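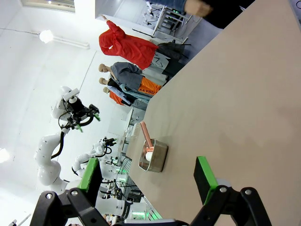
Figure 3. Wrist camera view at station 2, with the green finger strips in place and the saucepan on the table ahead of the gripper.

3.2 Gripper Upkeep

Each arm at the Weredow site carries a two-fingered gripper with a camera at the wrist. The pads are faced with green rubber strips along their inner edges (Figure 3). The strips are the part that wears fastest. On smooth metal items such as the saucepan, a worn strip lets the item turn in the grip before it slips, and the change is hard to spot in the joint data.

We checked the strips at the start of every shift. The operator closed the empty gripper at low force and looked for light between the pads. If a gap showed, both strips were replaced as a pair. Old adhesive was scraped off with a plastic blade and the pad wiped with alcohol. The screws on the finger linkage were then checked with a torque driver -- two of them had worked loose during the May pilot at Eswood, which shifted the closing point by 3 mm.

After any work on the fingers, the closed position was set again in software and a short test was run with the saucepan. The arm picked it up by the rim, held it, and put it back down. A station went back into use after three clean lifts in a row. Station 2 logged 889 lifts on the pair of strips fitted on 3/25/23 before the gap test failed. The service log was kept by Peadar Cronin, who also fitted the replacement pads.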